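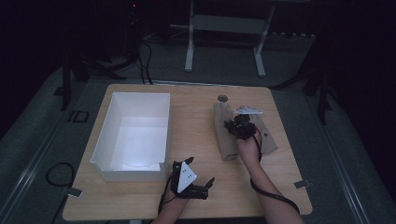

Right, a thread on pinhole photography, and why I have spent most of a winter waiting for a tin to do something. The tin is a Munska, a pinhole camera with no lens, no viewfinder and no opinion. People imagine you need a lot of kit for this. You need a box the light can't get into and one very small hole where it can. An open white box like the one up there on the table would be useless, lovely and bright inside, every photon in the county welcome. Mine is painted black and smells of it.

It started in August, when Eamon Ní Bhriain lent me his on the understanding that I'd return it. We have both since stopped mentioning this.

First roll: six frames, six pictures of my thumb. The shutter on a Munska is a flap you lift with your finger, and it hadn't occurred to me that the finger then has to go somewhere else.

Second roll was better. I got the harbour wall at Rilla, or a wall. It has a wall's general attitude.

The pinhole is very small, so exposures are long. Bright sun, a couple of seconds. Cloud, more like a cup of tea. Indoors you may as well put it on a shelf and see to your correspondence.

And then there's reciprocity failure, a phrase I assumed was about my marriage. Film gets lazier the longer you leave it open, so if the meter says one minute you give it three, or whatever the little chart for your film says. I have the little chart. It lives in the other coat.

Everything that moves vanishes. I did Mulcahy's corner at going-home time, school traffic, prams, a man with a ladder, and the negative shows a street evacuated for some reason. The ladder man stopped to ask what I was doing. He was there for a good part of the exposure and is now a slight thickening of the air by the postbox.

Dogs never come out at all. Sheep do, if they're thinking.

Someone asked about tripods. Yes. I went without for a month and used walls, bins, the roof of the car. Do not use the roof of the car with the engine on. I have a very soothing picture of a lighthouse in which there are two lighthouses.

Beanbag is good too. A freezer bag of rice, same thing, and you can eat it if the light goes.

Composing without a viewfinder: there are two lines scratched on the top of the tin and you look along them like a man aiming a very slow gun. I still get too much sky. Everyone gets too much sky. Get closer than feels polite, then go closer again.

Costs, for those who asked. The film is the thing. I send mine to Lolville for developing and they post back the negatives with a slip of paper. My last slip said "frames 2 to 5 blank, intentional?" I've kept it.

Went through the scans folder last night. File number 3118 was the first one I'd hang on a wall. To be fair to me the numbering starts at 1000. To be fair to you that's still a lot of files.

It's the pier at low water, twelve minutes, no wind. The sea has gone to milk and the mooring ropes are sharp enough to cut yourself on. I was sitting in the car with the radio on for all of it.

Eamon has seen it. He said the horizon was off, and then asked which camera I'd used, and I said look, is that the time.

Next up is a paper negative in the same tin, if I can find a room dark enough to load it. The cupboard under the stairs has been measured. I fit, or the hoover does.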